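Search Search for: Search

Salt for the Ferryman (Solluseo, Book 3), paperback

September 30, 2025
by Inês Tavares

The third Solluseo book is now in stock in paperback. Orders placed in May as preorders have all been sent out. If yours has not arrived, write to the shop with your order number.

Zulmira Moreira picks up four days after the end of The Drowned Bell. Mared Probert has lost her place in the coven at Gillach and can no longer hear the dead unless she is standing in running water. The ferryman who carried her sister across the lake wants to be paid, and the price he names is a living memory. Mared has one she would be glad to give up. He doesn't want that one.

Meanwhile Dilwyn Wynne, last of the wolves on the north shore, has been sleeping through full moons. He thinks he is cured. The reader will work out before he does that something else has been going out in his place.

The book runs to 3693 lines of manuscript in the author's own odd way of counting, or 126 short chapters, most of them two or three pages long. Chapters switch between Mared and Dilwyn, with a few from the ferryman that are set in italics. There is one map, of the lake and the two villages, and it is the same map as in book two with the mill added.
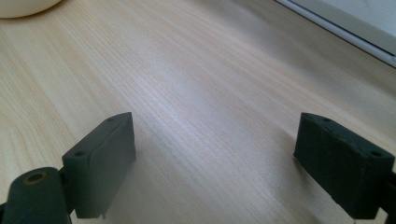 Pale wood grain, with a patch of light across the middle.

You do need to have read The Drowned Bell first. The first book, A Candle in Gillach, can be skipped if you are in a hurry, but the mill chapters will make less sense without it. A short recap is printed at the front and covers the main events of both.

Content notes: drowning, blood, the death of a parent (off the page), one scene of animal injury. The romance is slow and stays mostly closed-door. Readers who asked us whether Dilwyn's brother comes back will find the answer in chapter 172 of the combined numbering, which carries on from book two.

Details
Author: Zulmira Moreira
Cover art: Armindo Neves
Publisher: Nogueira
Format: paperback, matte cover, cream paper
Series: Solluseo, book 3
Language: English
Also available: ebook

The cover is by Armindo Neves, who did the first two. The spine lettering is slightly smaller than on book two, so the set does not line up exactly on a shelf. The publisher knows about this and plans to match them at the next printing. We have no date for that.

Signed copies come with a bookplate signed by the author. The books themselves are not signed. Choose "with bookplate" in the menu before you add the book to your basket. We can't add one after an order has been packed.

Returns are accepted on unread copies in the usual way. Ebooks can't be returned once the file has been downloaded. If the file won't open, send us the name of your reader or app and we will send a fresh link.

Book four has a working title, Dratel, and no release date.

Related items
A Candle in Gillach (Solluseo, Book 1)
The Drowned Bell (Solluseo, Book 2)
The Drowned Bell, ebook
Solluseo bookplate, single
The Wolf at Low Water, a Solluseo short story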